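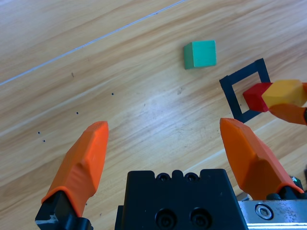

Notebook entry, optics bench, Tuesday
Subject: grating constant from the laser and from the mercury lamp

Purpose

The teaching section intends to replace the printed value for the Skornia gratings with one measured in this laboratory. The maker gives 600 lines per millimeter on the mount. Students have been told to accept that figure, and their wavelengths have come out slightly long for two terms. The work below was carried out to establish whether the grating or the procedure is at fault.

Arrangement

The grating was held in the Prirell mount at the center of the turntable, ruled side away from the source. The helium-neon laser was set on the long rail and leveled against the far wall before the grating went in. Grating to screen distance was taken with the steel rule, from the face of the grating and not from the face of the mount. The earlier sheets appear to have used the mount. The two surfaces are several millimeters apart, and at the shorter screen distances this matters a good deal.

The screen was squared to the beam by comparing the first-order spots on the left and right. They did not agree at first. The screen was turned until they did, then clamped, and the spots were checked again after clamping because the clamp tends to pull the left edge forward.

Laser readings

Only the first order was used. The second order does not exist for this wavelength and this ruling, as the sine would have to be greater than one. The student sheet still asks for it, and that line should be struck out.

With the screen at the near position, the two spots agreed to within the width of a pencil line. Readings were repeated at the middle and far positions. Taking the laser wavelength as 632.8 nanometers, the mean over all three positions is 598 lines per millimeter. The near position gives a slightly higher value than the others. The spots there are stretched sideways by the steep angle and their centers are hard to judge, so less weight should be placed on it in future.

Lamp readings

The mercury lamp was given its full warm-up before any angle was recorded. The collimator slit had been left wide open by the previous group and was closed down to the narrowest setting at which the green line remained comfortable to see. The telescope was focused on the far wall of the corridor first, then on the slit.

The green line at 546.1 nanometers was read on both sides of the straight-through position, on both verniers. The verniers differ by a small, steady amount, which averages out when both are used. The yellow pair was separated clearly. The violet line was read by one observer only and has been left out of the result.

The lamp value agrees with the laser value within the reading error. The gratings are therefore close to their marking, and the long wavelengths in the student work cannot be put down to the ruling. The distance measurement is the more likely cause.

Stray light

A faint extra spot was noted beside the central maximum. It moved when the grating was tilted and stayed where it was when the screen was turned. It is taken to be a reflection between the two faces of the grating plate – a small tilt carries it clear of the readings.

Points for the student sheet

Measure to the grating face. Add a sketch showing which face is meant.
Remove the request for a second-order reading with the red laser.
State that both verniers are to be read, and give one worked line of the averaging.
Replace the printed grating constant with the measured one once a second grating from the same box has been tested.

Equipment

The Santoro spectrometer has play in the fine adjustment screw. Approach each line from the same side until it has been serviced. The spare slit for the Jamwood collimator is in drawer 152 and should be returned there after use. The sodium lamp was not used. Its housing is still awaiting a new cable and must stay unplugged.

To be continued

The second grating is to be measured with the screen at the middle and far positions only. If time permits, the violet line will be read again by two observers. Laser key returned at 4:40 p.m.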